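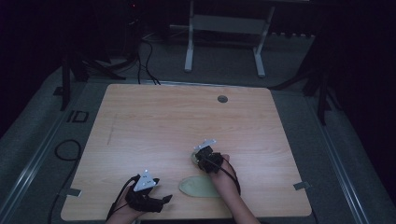 Hand trackers and marker plates on, at the wood-topped table between the rails.

Stindeck Build FAQ

What is Stindeck?
Stindeck is a hand-tracking table put together in a shared workshop. We record people handling small flat pieces and use the recordings to teach a tabletop arm called Jilten. Jerome Espiritu started the build and still answers most of the mail.

Do I need to wear a tracker on both hands?
Yes. Our scripts expect two hands in every take. If your task only needs one, rest the other on the near edge of the table.

What are the white triangles for?
They carry the reflective dots that the tracking cameras look for. Each hand gets its own plate. If you print your own, keep the two shapes different enough that the software can't swap left and right.

Can I go wireless?
Not with the current version. Both trackers are cabled. Leave slack at the wrist and run the cable back toward your body, never across the tabletop.

Does the tabletop have to be wood?
No, but it should be matte. We tried a glossy white top first and lost markers all the time. Light wood has worked well and it takes pencil, so you can mark a start position and rub it out later.

Why use flat green pieces?
They show up well against the wood and are easy to replace. Any muted color will do — just avoid black, which gets lost next to the trackers.

How long is one take?
Seven seconds by default. You can change this in the Pruvost settings file. A full set is 100 takes, and we break halfway through.

How many takes are in the February set?
894 after cleanup. Takes with a missing hand were removed.

The hand jumps around on screen. What's wrong?
Usually a loose plate. Tighten it, then run the Brorkeck calibration again. If it still jumps, look for anything shiny close to the table and cover it.

Can I bring my own parts to record?
Yes, as long as they're flat and fit under your fingers with the tracker on. Write to Jerome first and include a sketch with sizes.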